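Where Things Stand on a Kitchen Counter
Project report, Home and Interior Studies, second term
Written by Asuka Noguchi

1. Why I chose this subject

In our course every student must choose one small part of a home and study how it is used. Most of my classmates chose a wardrobe or an entrance. I chose the kitchen counter, because in the apartment where I live it is the place where my roommates and I disagree most often. One person wants all things put away in the cabinets. Another person wants everything near the hand. I wanted to know if there is an arrangement which both kinds of people can accept.

My question was simple: how much free surface does a person need in order to prepare a small meal, and which things take this surface away?

2. The place

I worked in the practice kitchen of our department, which the students call Skunden. It has a white counter with a marble pattern and gray veins. The appliances have their places along the back. In front of them there is space for a cutting board, dishes and the small things that people leave when they are busy.

I began with the cutting board, because in my notes from April it was already the thing that people moved most. When a person wants space, they push the board to one side, and then a plate goes on top of it. After this the board is a shelf and cannot be used for cutting. 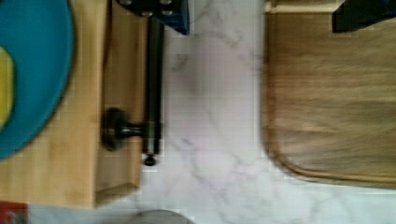

A strip of free stone next to the wood is useful for only some kinds of work. It is good for putting down a knife or a spoon. It is not enough for rolling dough, and a mixing bowl on it feels unsafe. Four of the people I asked told me the same thing in different words: they look at the counter and think there is space, but when they start to work they have to move something first.

I also noticed that a plate with food on it is moved with more care than an empty plate, and so it stays longer where it is. I did not expect this when I planned the project.

3. How I worked

I made 2 arrangements of the counter and asked the same people to prepare a simple breakfast in each: toast, a sliced fruit and a warm drink. In the first arrangement the board stood at the side. In the second it lay in the center. I wrote down each time a person had to move a thing which they did not need for the breakfast. Each person had nine minutes, and I did not help them.

In total I wrote 1,311 words of notes by hand. My handwriting became worse near the end, and some remarks I could not read later. I left these out of my results.

4. What I found

The appliances at the back were almost never moved. A toaster or a toaster oven is heavy, or it looks heavy, and people accept it like a wall. The trouble comes from the second row, by which I mean the bottles, mugs and containers with lids which stand in front of the appliances. These things are light, and each one takes only a small place, but together they make the working surface shorter by the length of a hand.

The handle of a mug is important also. When it points to the center of the counter, it is easy to take the mug, but a sleeve can catch on it. Two people turned the handle away before they began to cut. They did not remember doing it when I asked them after.

With the board in the center, people started faster. They complained more about where to put the plate - this was the opposite problem from before. A long wooden spoon or spatula was also difficult in both arrangements. It does not stand well without a jar, and when it leans on something, its handle comes into the space of the arms. 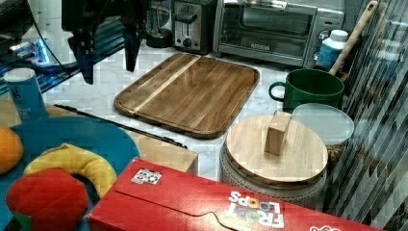 Sadao Ogura, after reading my first draft, wrote in the margin that I was too kind to the center position. In his opinion a board in the middle is good for one person and bad for two, and he asked me what happens when somebody else wants to use the toaster at the same time. He also wrote: "You measured the cook. You did not measure the person who is waiting for bread."

I think this remark is fair. My test had only one person at the counter each time, and in my own apartment there are usually two of us in the morning. I have added his question to the list below.

5. What I would do differently

I would repeat the breakfast with two people together. I would ask left-handed people also, because all of mine were right-handed. I would give a fixed place to the containers with lids, since people put them down wherever there was a hole, and this made the results difficult to compare.

For my own apartment I made one change. The board now stays in the middle, and the second row has moved to a shelf over the sink. My roommate still puts her mug on the board.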